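Visite chez Joltura, station fruitière et conditionnement, notes remises au propre vite fait

Levée à cinq heures, train, puis navette. Novembre, brouillard sur toute la plaine, on ne voyait pas les haies. Le rendez-vous était à 8 h 30 devant la bascule, je suis arrivée à 8 h 40, le groupe était déjà en charlotte et surchaussures. Alina Ursu, responsable qualité, m'a fait signer le registre en marchant.

Première chose, le quai de réception. Les palox arrivent du verger ou du port selon la saison, en ce moment c'est surtout l'agrume. Pesée, étiquette, prélèvement. Le lot qu'on a suivi portait le numéro 722, des oranges, et Alina Ursu y est revenue toute la matinée : où est le 722, à quelle heure il est passé au lavage, qui a signé. C'est la traçabilité qui l'intéresse, le reste elle le laisse aux autres. Un classeur papier double tout ce qui est dans l'ordinateur. J'ai demandé pourquoi. Panne de serveur il y a deux hivers, une journée entière de lots bloqués, depuis on garde le papier.

Ensuite le lavage. Bruit énorme, on n'entendait qu'un mot sur trois. Bain, brosses, rinçage, tunnel de séchage à air. Khairul Hutapea tient la ligne, il criait ses explications en se tournant vers nous et personne derrière la machine ne suivait, donc je n'ai que des bouts : vitesse des brosses à changer selon la peau, mandarine plus lente que l'orange, sinon on marque. Les marques ne se voient pas tout de suite, elles sortent au bout de quelques jours, chez le client évidemment.

Le calibrage, plus calme. Godets, pesée, tri par diamètre, les fruits tombent (doucement) dans des couloirs. Le tri visuel se fait après, à la main, sous une lumière blanche très dure. Les trieuses tournent de poste toutes les deux heures pour les yeux. Ce qu'on écarte : piqûres, peau soufflée, pédoncule arraché qui laisse un trou. Un pédoncule coupé ras c'est bon, un petit reste vert c'est bon aussi, certains acheteurs le demandent même. Arraché, non. J'aurais cru que la couleur comptait davantage, mais une mandarine un peu pâle passe si elle est ferme. 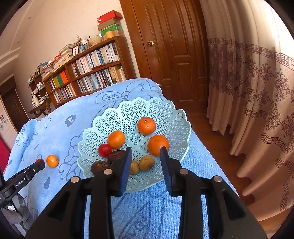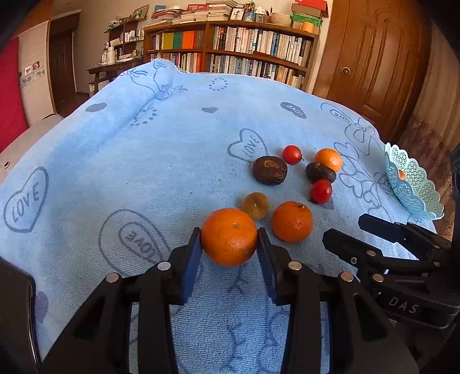 Pause café à 10 h 30 dans le réfectoire, brioche, et la meilleure discussion de la matinée, comme souvent. Gemechu Mamo, qui achète pour une petite chaîne de primeurs (Corarley), se plaignait des calibres trop gros. Ses clients prennent au kilo et trouvent que trois oranges énormes ça fait cher le fruit. Khairul Hutapea répondait que le gros calibre, il faut bien le mettre quelque part, l'arbre ne demande pas l'avis de l'acheteur. Ils n'étaient pas d'accord sur la cire non plus. Gemechu Mamo veut du non traité partout, la station fait les deux mais sur des créneaux séparés, avec un nettoyage complet de la ligne entre les deux, donc ça coûte. Combien, pas de réponse, j'ai redemandé, toujours pas.

Chambres froides après la pause. Deux pour les agrumes, une plus petite pour les légumes de passage, tomates et aubergines surtout, qui ne supportent pas le même froid. La tomate cerise en particulier : trop bas elle perd son goût et devient farineuse, ça je le savais, mais pas que la peau de l'aubergine brunissait par plaques pour la même raison. A noter pour l'article sur le frigo à la maison. Il faisait un froid de canard là dedans et j'avais laissé mon manteau au vestiaire, donc notes très courtes pour cette partie, désolée.

Dernière étape, l'emballage. Filets, barquettes carton, plateaux une couche pour les épiceries fines. La barquette plastique disparaît peu à peu, il en reste sur une seule ligne. Suleiman Ogundipe nous a montré la nouvelle fileteuse Selley, qui s'est arrêtée sous nos yeux, un filet coincé, cinq minutes de tournevis. Il a bien pris la chose. Repartie ensuite sans souci jusqu'à la fin de la viste.

Petite dégustation au fond de l'atelier pour finir. Trois variétés coupées en quartiers, sans nom, on devait donner sa préférence. J'ai choisi la plus acide, comme Gemechu Mamo, le reste du groupe a pris la plus sucrée. Pas eu les noms, il fallait courir à la navette.

À vérifier avant de publier : la température exacte de la chambre légumes, l'orthographe du nom de la variété tardive, et si les écarts de tri partent au jus ou au compost (entendu les deux). Alina Ursu doit me renvoyer la fiche du lot. Prochaine visite en principe chez Ogunleye, les épices, date pas calée. Prendre le manteau.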